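Lokau Home & Sewing Board > Fabric, Linens & Laundry > Gingham with the floral, yes or no?

Posted Tuesday, June 19, 2018

mintandmustard wrote:
OK I need opinions before I lose my nerve. I finally pulled all the fabric out of the closet to sort it (it's been in there since December, don't judge me) and I landed on two pieces I really like together. One is a gingham in white, dark gray, a sort of muted olive-gray and a pale mint green. The other is cream with a line-drawn flower print in thin dark brown lines, like somebody went at it with a pen. I want to use both in the guest room, probably gingham on the bed and the floral for pillow covers, but my sister says checks and flowers together looks like a tea room.

I tossed them down next to each other to see how I felt, and I love it!! But I've been staring at fabric all day so I don't trust myself.
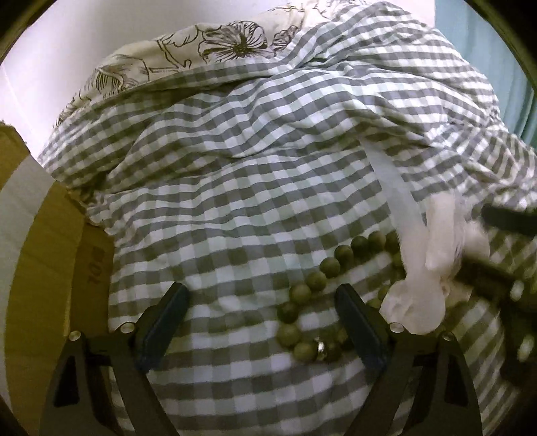 The gingham, with the cream floral peeking out behind it

The gingham already has a ruffled edge, so keep that in mind. Too much?

pinsandneedles70 wrote:
Not too much. I'd do it tomorrow. The floral is only lines, so it stays quiet next to the checks. If it were big red roses I'd be on your sister's side.

Love that mint by the way.

grumpyquilter wrote:
I'm going to be the bad guy. I think the checks are plenty by themselves. With a ruffle on top of that I'd go with plain cream pillow covers and save the floral for something where you can see it, like a curtain or the seat of a chair. Cut up into pillow covers you'll lose half of those flowers in the seams.

mintandmustard wrote:
Ugh, that's a good point about the seams. The flowers aren't all one size, there's a big open one that I'd want right in the middle of a pillow, and then I'm wasting fabric all around it.

pinsandneedles70 wrote:
So waste it! You've had it since December. Make napkins out of the leftovers.

hallwaycloset wrote:
Can I ask about the blue? I see something teal hanging at the right side of your picture and I think it looks better with the gingham than the floral does. Sorry, I know you didn't ask.

mintandmustard wrote:
Ha, I hadn't even thought about that. Now I have three things to decide on.

grumpyquilter wrote:
Teal piping on plain cream covers. There, done.

pinsandneedles70 wrote:
Piping, she says, like that isn't a whole weekend.

lintroller wrote:
Whatever you pick, wash the gingham before you cut anything. I made a bed skirt out of a check I got at Skudine and didn't prewash, and it came up 2 inches short on one side. The lines go crooked too and on a check you notice it from the door. I do mine on 40 and hang it, then iron while it's still a bit damp. That fold across yours looks pretty thick, so I'd give it a good steam.

hallwaycloset wrote:
Seconding the prewash. I'm still mad about a tablecloth from years ago.

grumpyquilter wrote:
I never prewash and I've never had a problem.

lintroller wrote:
You will.

mintandmustard wrote:
OK, plan for now: the gingham gets washed tonight, and I'm making ONE floral pillow with the big flower in the middle before I cut any more of it. If it looks like a tea room I'll go plain cream for the rest. The piping I'm thinking about. Will post when the pillow's done.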